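Home Products Downloads Support Community Sign in

We use cookies to keep you signed in and to remember your ticket filters. Accept Settings

Rastavero Sim Kit – Support
Room scene loads tilted, wrist view blocked at start pose
Status: Waiting for customer
Product: Rastavero Sim Kit, two-arm package
Opened by: Kirsten Bjarnason, Plestholm
Assigned to: Doğukan Karakaya

Kirsten Bjarnason
Sep 8, 2019

We are evaluating the kit before we decide on a license. Install went fine on a clean machine. The two-arm robot loads in the furnished room, the arms accept joint commands, and the grippers open and close from the panel.

Two problems. First, the body view comes up with a strong roll. Walls lean, tabletops are nearly edge-on, and the horizon control in the viewer has no effect. Second, the wrist view at the start pose has a dark surface across most of its left half, so our detector has very little to work with.

Steps:
1. Start the server with the default config.
2. Load the room scene.
3. Spawn the two-arm robot, start pose "ready".
4. Open the body view, then the wrist view.

Body view after step 4:

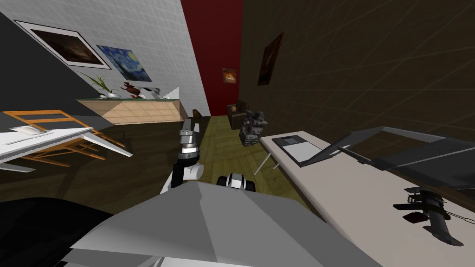
Body view, left arm raised, roll visible on walls and tables.

I have tried the reset button, a restart of the server, and a fresh copy of the scene file. Same result each time. The log has no errors, only this line repeated:

viewer: mount offset loaded from user profile

Doğukan Karakaya (Support)

Thanks for the clear steps. The log line is useful. The default config should read the mount offset from the robot file. If it reads from a user profile, a saved offset is being applied on top of the one in the robot file, and the view ends up rotated.

Please check:
– whether a file named mount_user.cfg exists in the profile folder
– the roll value in that file
– whether anyone else has logged in to the same server under that profile

Please also send a capture from the wrist view at the same start pose.

Kirsten Bjarnason

The file exists. Roll is set to 22. Nizar Rizk shares the profile with me and ran the calibration tutorial in April, on the previous version. I did not know the profile carried over.

I renamed the file and restarted. The body view is now level. The wrist view is not fixed. This capture was made before the rename:

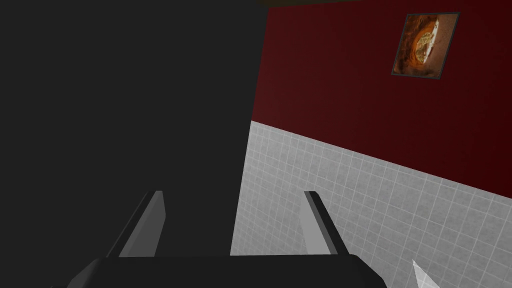

The gripper itself responds normally. Commanded width and reported width agree, open and closed. Moving the arm away from the start pose by hand clears the view, but our test script runs 800 episodes and resets to "ready" before each one, so a manual move is no use to us.

Doğukan Karakaya (Support)

Good, that closes the first part. Old calibration profiles should be rejected on load. I have filed that as a bug with Chia-jung Tu on the viewer team.

For the second part, the start pose is stored per robot and does not check for nearby surfaces. You can override it in the scene file:

start_pose: custom
base_shift_back: 2

Units are tenths of a meter. Save, reload the scene, and respawn the robot. A respawn without a reload keeps the old pose.

Kirsten Bjarnason

Will test tonight. Does the override survive a scripted reset, or only a manual one?

Doğukan Karakaya (Support)

Both, provided the script calls reset_scene. If it calls reset_robot, the stored pose is used. Please report which call your script makes and attach the log from the first few episodes.

Related articles Contact support Back to tickets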